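Kitchen arm build gets a counter of its own

Posted Dec 6, 2023

Quick update from the Janport shared workshop, for everyone who keeps asking how Wilen is coming along! Wilen is the kitchen helper Sylvie Gagnon and I started putting together in June, and this week we finally moved on to the part I've been looking forward to — getting it to work around ordinary kitchen stuff at a marble-look counter, with a cutting board in the middle and a toaster and a toaster oven behind it. 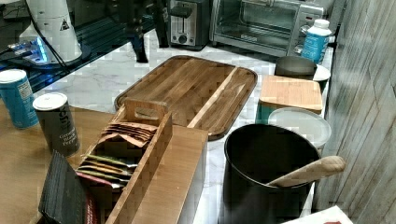 Sylvie has been rewriting the motion code in the evenings (she's up to version 40, and yes, she kept all the old ones). The big change is that the arm now plans its whole path before it sets off, so we get a lot less of that nervous stop-and-start it had all summer. We've logged 507 practice moves so far, and 200 of those were with the new code.

Tea is the first real job. We want it to pick out one tea packet and set it down on the cutting board, which sounds like nothing until you try to program it. Paper packets slide, they bend, and they love to come out in pairs. Arnar Norðdahl cut us a new set of finger pads for the gripper, a bit softer than the old ones, and I'm hopeful — my own attempts with rubber bands were pretty sad.
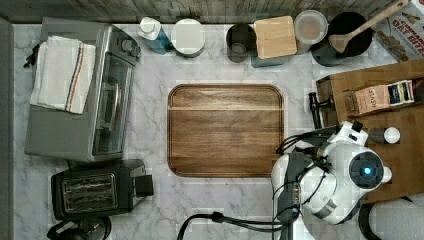 Can I build one of these at home?
If you have a sturdy counter and plenty of patience, sure, but start with slow speeds and keep a stop button within reach. Our parts list is pinned on the Jurnico page, and Sylvie is happy to answer wiring questions there.

Next up is the pepper, then we'll see about spoons.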